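Sweater weekend, the whole pile

Posted Feb 7, 2025 in House & Closet

Quick one, typing this with the dryer going. Every knit in the house came out for a sort, fold, mend or bye. Captions are short, I'll fix them up later (I won't).
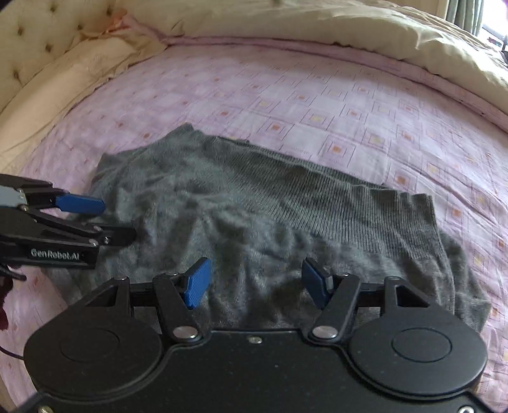
Gray knit on the bed, spread out before folding. Pink-lilac sheet.

More on the gray one. Fine knit, soft, wrinkles all over it. Wide ribbed band, and the rib goes a bit wavy at the corner. Color is hard to pin down, medium to dark gray but there's a little green in it. I'd wear it with brown. Wrinkles like these I leave alone, a night on a flat shelf usually does it. No iron near the ribbing please, it goes flat and shiny and you can't get it back.

How I fold a knit, for those who asked after the October post. Face down, smooth from the middle out. Sides in, sleeves straight down the back, then up in thirds. If the ribbing is thick don't put it in the middle of the fold, you get a lump and the whole stack leans.

THE BED

Best surface in the house for this. Kitchen table is too narrow and somebody always wants to eat. Put a clean sheet down first, one you don't mind getting fluff on. Lint roller after. Then again after that.

THE STACKS

Wear now. Short stack, mostly the thin stuff that goes under a coat. Lives on the open shelf by the door so it gets used.

Mend. Taller than I'd like. Two cuffs, one elbow, and a neckline that has been waiting since before we moved to Gorlow. Mending basket is full so these are in a tote bag on the door handle.

Bye. Going to the Ekcombe swap. Everything washed first, pockets checked. Found a bus ticket and a peppermint.

Don't know. There is always a don't know pile. Went back on the shelf, same as last year.

THE GREEN FISHERMAN ONE

Heaviest thing I own. Bought in Favberg on a trip where it rained the whole time and I'd packed for sun. Paid 121 for it, which I still think about. Not sorry though, it hasn't pilled at all and the elbows are like new. Folds in half only, thirds is hopeless, it just springs open.

THE STRIPED ONE

Shrunk. My fault, warm wash, wasn't looking. Fits a ten year old now. Swap pile.

THE MUSTARD VEST

Did not remember owning this. Kept it. Three buttons match and the forth is close enough if you stand back.

THE CREAM TURTLENECK

Makeup on the collar, cold water and dish soap, left it in the sink for 60 minutes. Came out mostly. Dried it flat on a towel over the tub, turned once.

THE OLD SCHOOL SWEATER

Too small for anyone here, moth hole by the hem, staying forever. Don't ask.

THE SHAVER

Little battery fabric shaver, a Hauser, came from the hardware store. Good on the smooth parts. Keep it off ribbing, it catches on the ridges. Go light, empty the lint cup more than you think, and do it by the window where you can see what you're taking off. For ribbing I use my fingers and a pair of nail scissors and a lot of patience.

THE SHELF

Wiped down, cedar blocks sanded so they smell again. Heavy knits at the bottom, thin ones on top. Stacks kept low because a tall one always goes over when you pull from the middle. Old pillowcases for anything that won't be worn till next winter. Not plastic, tried it, everything came out smelling like a shower curtain.

Also the shelf is 46 inches wide, writing it down here so I stop measuring it every time I see a basket on sale.

THE SINGLE GLOVE

Not a sweater, it was at the back of the shelf. If you left a navy left hand glove at our place, it's on the hook.

STILL TO DO

Socks. Scarves, which are in a knot. Sew the button on the blue cardigan before it goes missing, I put it in a saucer and the saucer is in the kitchen. Wool wash is nearly out, get the unscented, the lavender one gives me a headache.

Somebody asked last time about hanging. I don't hang knits at all, the shoulders get those little points and the whole thing grows longer. Folded over the bar of a hanger is ok for a day or so if you have no shelf space. Long enough to air it out after dinner somewhere smoky.

Swap drop-off closes at 10 in the morning so the bags go in the car tonight. Scarves next post, if I get them untangeld.

Filed under: knits, folding, bedroom, mending pile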